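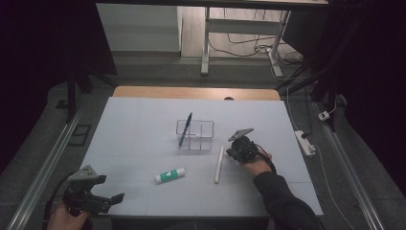
Print this post | E-mail this post

Our house rules for hand-held gripper sessions (long, sorry!)
14 March 2026, by Morena Fiore

So I finally typed up the rules. They've been living on a whiteboard at Irnari since December, and the bottom half got wiped by somebody's sleeve, and then two of us spent a whole lunch arguing about what rule six used to say. Time to put them somewhere a sleeve can't reach.

Quick background if you're new to this blog: I run table sessions for the Ninport project, where people do small desk jobs with a gripper in each hand and the recordings go off to train robot arms. Pens, glue sticks, tidying things into organizers, that kind of stuff. It's the least glamorous corner of robotics and I love it.

Our list started out with 26 rules. I'm not kidding. We had borrowed most of them from the Stivance handbook, which was written for big fenced-in arms, and half of it made no sense for a person standing at a table. (Lockout tags! For a thing you hold in your fist!) We cut it down to 14, and if I'm being picky there are four I would fight for.

The first one is dull. Lay the table out before anybody picks up a gripper. Every item goes down on its own bit of the board with clear space on all sides, and nothing gets nudged once the recording starts. If you want to move the glue stick, you stop, put the grippers down, move it, and begin a new take.

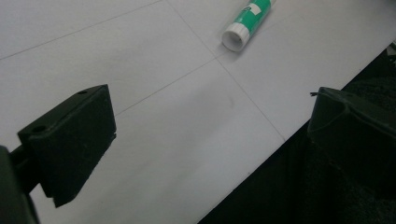
People hate this rule for the first hour. I hated it too! It feels so fussy to stop everything over a couple of inches. But a bare hand sneaking in halfway through is the most common reason we throw a take out, and then you've lost the whole thing anyway, so the fussy way ends up being the lazy way.

Second one: open all the way before you go in. New folks like to creep up on an object with the jaws half closed, I think because it feels gentler. What happens is one finger gets there first and pushes the thing across the board. So, fully open, go in, line up, close. We say it out loud during training, which makes the room sound like a very slow dance class.
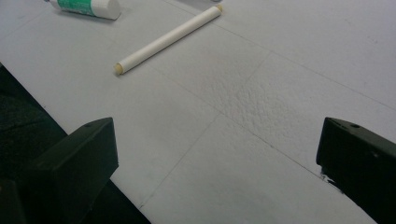

Jaws open, with the glue and the white rod still up ahead.

Round things are where this matters most, by the way. A rod will roll if you so much as look at it funny, and chasing a rolling rod with two grippers is great entertainment and useless data. If it rolls, let it roll. Stop the take, write "rolled" in the log, reset. Please don't be a hero about it.

Third, and this is the one I got from a workshop at Bielecka: keep your failed tries. Our old habit was to delete anything that looked clumsy, so the set we kept was full of people being perfect. The workshop folks were pretty blunt about it. If you miss a grasp and then recover without breaking any other rule, the take stays and gets a tag. I now have a column in the log just for misses and it's my favorite column.

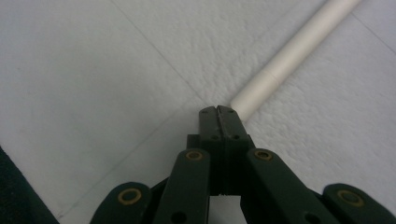 A miss also has to be logged as a miss, even when it was close. Closing next to the rod doesn't count as touching the rod. Touching it doesn't count as holding it. We went back and forth on the wording for ages and settled on "held means it left the table," and the arguments pretty much stopped after that.

Fourth is cables. Check where they run before each take, and again after, and if one is anywhere near your feet or draped across the work, fix it first. I used to check at the start of the day and call it good. Then I stepped backward onto a plug in thin socks, and now I check between takes like everybody else.

The other rules are smaller. Long sleeves are fine if they fit close at the wrist, breaks every ten takes or so, no drinks on the board, wipe the finger pads, say your take number clearly. I'll post the full list once I've fixed the numbering, which still skips from eight to ten for reasons lost to history.

One thing I'm still chewing on is left-handers. Our layout sheet quietly assumes you reach with your right, and one of our best people is a lefty who has been working around it the whole time without a word. I'd like two versions of the sheet, but then you have to note which one was used, and that's one more box for people to forget. If your group has a tidy way of doing this, leave me a comment. I'll steal it and give you credit.

Contact Morena | © 2026 Morena Fiore | Back to top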